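29 April 2022

Spent most of the evening on the summer trip again. The plan is still a flight to Mirkmont, two nights there, then the train up to Erlow for the rest of the week. I had the fare open on Zurnby at lunch and it was $771 for the two of us, bags not included. By the time I got home and logged in it was the same, so I put it on hold. The hold costs $13 and comes off the price if I book.
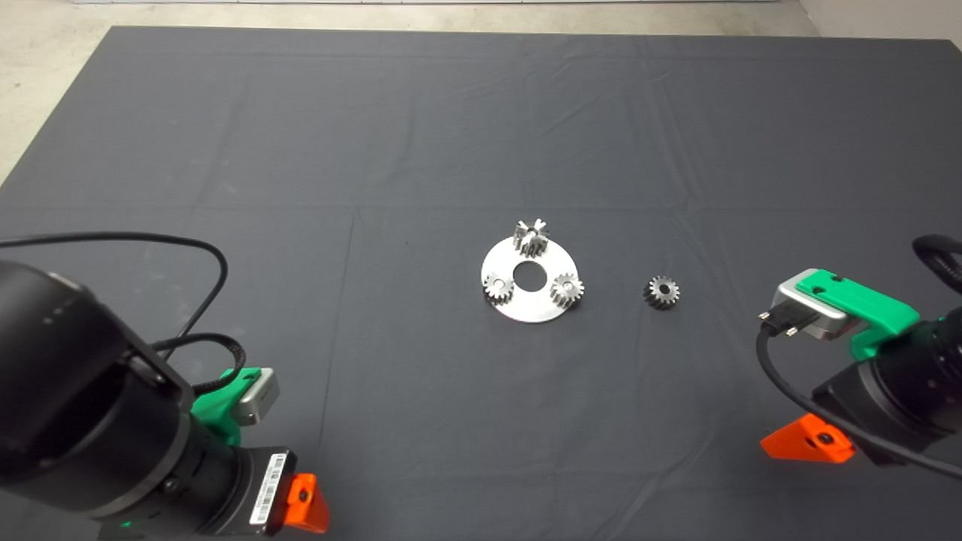
Is it worth paying for a hold? For this one I think so, as I can't get my vacation days signed off until next week and the fare went up twice in March while I was making up my mind.

The hotel took longer. Zurnby keeps pushing the package deal, flight and room together, and at first it looks cheaper. Then I read the terms. If you cancel the room you lose the flight discount as well, and the room can't be changed after booking. I priced the two separately and the gap was small enough that I would rather have the free cancellation.

Where things stand:

- **Flight:** on hold. Morning departure, one change, 95 minutes between planes. Tight but they are in the same terminal.

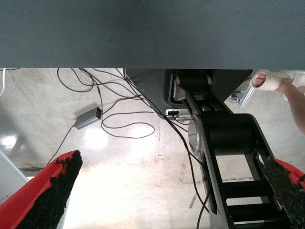 - **Hotel in Mirkmont:** Pension Procházka, two nights, breakfast included, pay at the desk. Eight minutes on foot from the station according to their site.
- **Erlow:** nothing booked. The lake places want a full week and we only have five nights.

I wrote to two of the lake places anyway and asked if they would take a shorter stay. One has an auto-reply saying the office opens again on Monday hours – no use to me tonight. The other hasn't answered.

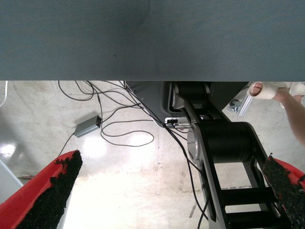
If neither of them will do it I'll look at rooms in the town and we can take the bus out to the water. It is cheaper and there is a grocery store. Still have to check the date on my passport, and find out if the rail ticket can be bought ahead or only at the station. Bed now.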